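Questions I Get About Cloth Napkins

Updated 7 Feb 2021

I've been sewing and selling plain cloth napkins out of my spare bedroom for a while now, and my inbox is mostly the same handful of questions (which I love, keep them coming!). So I finally put my answers in one place.

Do I have to iron them?

Nope! I iron mine in December when the in-laws come, and that's it. The rest of the year I pull them out of the dryer while they're still a little damp, smooth them flat with my hands on whatever surface is free and walk away. They dry with some wrinkles. I like the wrinkles.

How many should I own?

Depends how often you do laundry. We're a family of four and I keep a full drawer, and everybody uses theirs for two or three meals before it goes in the wash. If spaghetti is involved, all bets are off.

How do you tell whose is whose?

A little loop of colored thread in one corner. My daughter picked orange, my son picked a different orange, and we've had arguments.

Cotton or linen?

Cotton if you have kids, linen if you want something that gets softer every year and you don't mind paying for it. I buy most of my cotton from Lam, a fabric shop two towns over, and they'll cut you a small piece if you just want to try sewing one. Wash the fabric before you cut it. I skipped that once on a batch of 30 and every single one came out a funny shape.

What about white or cream? Won't they stain?

They will, a bit, but pale ones are also the easiest to rescue, so I still recommend them. Rinse in cold water right away, rub in some dish soap, let it sit overnight, then wash as usual. Don't put it in the dryer until you're happy with it, the heat really sets a stain.

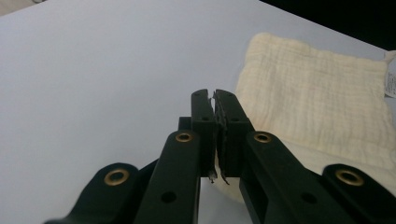

Ivone Godoy wrote in to say that the dish soap did nothing for her on turmeric, and that what finally worked was hanging the napkin in a sunny window for three days, wetting it again every morning. She's right about the sun! I'd forgotten my grandmother did the same thing with her tablecloths. I've tried it on curry since then and it faded to a very light yellow, so give it a go before you turn anything into a rag.

Can I use fabric softener?

Please don't. It coats the cotton and then your napkin just pushes the soup around. Half a cup of white vinegar in the rinse does the job, and no, they won't smell like salad.

What size do you make?

Eighteen inches square for dinner, twelve for lunch boxes. I cut both from the same width of fabric so there's hardly any waste, and the leftover strips turn into ties for my tomato plants.

Do you take custom orders?

I do, but slowly. The biggest one so far was 200 napkins for a wedding and my poor machine has never forgiven me. Anything over a couple dozen, please write at least two months ahead and tell me your color, your size and whether you want the thread loops.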